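An Afternoon at the Prollosix Open Lab

I had signed up for the two o'clock tour and got there half an hour early, which was lucky, because the line already went out past the bike racks. Prollosix opens its Titovard building to the public every September, and this year they gave out 200 tour badges. Mine was number 49!

Our guide was Jonalyn Layug, who works on grasping and clearly loves it. She took us through the machine shop first (great smell, lots of half-built joints on the benches) and then up to the room everyone wanted to see, where the arms pick up toys and blocks. I could have stayed there all day.
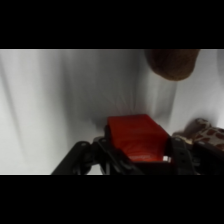 Kalliopi Tsolakis
Contributing writer, Murnis Community Pages

A red block between two black fingers doesn't sound like much until you watch it up close. All those little joints and pivots! There was a plush toy with a giraffe pattern beside it too, and Jonalyn told us the soft toys are a whole different problem, as they squash and sag and never sit the same way twice. A boy near me asked if the robot could hold an egg. She said they had gone through a good many eggs finding out.

Downstairs, Themis Panagiotou let people try the hand controls. I was terrible at it and went back in line for a second turn, where I was slightly less terrible.

The coffee was fine, the parking was not. If you go next year, use the lot behind Quiambao Hall and walk over. Badges are free, but you do have to sign up ahead of time at the front desk or by phone.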